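Equipment Review: Grudholm Workcell Planner, Standard License
Prepared for the Bindenbridge Technical Institute equipment budget by Zewditu Gebretsadik, November 25, 2020 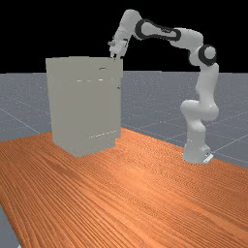 Purpose of the review

The Institute intends to purchase one seven-jointed arm with a parallel-jaw gripper for the second-floor teaching laboratory. Before a quotation is accepted, the department was asked to determine whether simulation software could settle questions of reach, table size and placement that have previously been answered only after delivery. The Grudholm Workcell Planner was evaluated on a trial license for this purpose.

Cost

The Standard License is priced at $3,483 for the first year, which covers 2 seats. Renewal is quoted separately and was not available in writing at the time of review. Assefa Supply, the regional reseller, charges a further $300 for remote installation. Departments with their own technical staff may decline this service. The installer ran without difficulty on the existing laboratory workstations, and the purchase of new graphics cards is not recommended.

Setup and use

A basic layout consists of a table, an arm and whatever the arm is to work on. For the trial, a tall gray cabinet was placed on a wooden tabletop beside the arm, and the gripper was brought to the upper edge of the cabinet. The resulting posture, with the upper link carried high and the forearm coming down steeply, was useful to the planning group. Overhead clearance had not appeared in the original room specification. It has now been added.

Staff with no prior experience needed roughly 3 hours to produce a first layout. Moving the base and repeating a reach is simple. Importing furniture drawings is less so: the program accepts few file types, and error messages are brief to the point of being unhelpful. Two drawings supplied by the Orano workshop had to be converted elsewhere before they would open.

Visual quality

Surfaces are plain and the setting is sparse, with a gridded floor and a black background. Wood grain on the tabletop is rendered in reasonable detail, while the cabinet is a uniform matte gray and its small features are faint. This level of finish is sufficient for planning. It would not serve for public presentations or donor materials, and the Institute should not budget for it on that basis.

Limitations

The Planner does not estimate installation labor, electrical work or safety guarding. These items must be carried as separate lines in the capital request. Cable routing is also outside its scope. Reach results should be checked against the arm manufacturer's own documentation before any table is ordered.

Technical support was contacted twice during the trial. The first reply arrived the same day. The second, concerning drawer and door hinges, was still outstanding when this review was completed.

Recommendation

Purchase of one Standard License is recommended, charged to the planning line of the equipment budget. The installation service should be declined. The license should be in place before the arm quotation is accepted, and the final layout should be attached to the purchase request. Requests for access to the second seat may be sent to the department office through the end of December.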